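Do lockers really keep your things safe?

People say a locker is the safest place for your bag. Is it? Metal lockers are made from thin sheets of steel, folded at the edges so they don't bend easily. That makes them tough, but a tough door is no use if you forget to shut it. 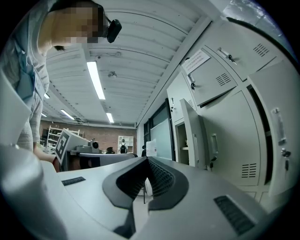 Some adults will also tell you that a locker keeps you tidy. We have our doubts. Put a banana in one on Friday and see what you think by Monday. A door hides a mess very well, and the smell still gets out through any gaps.

Words: Cheng-en Fung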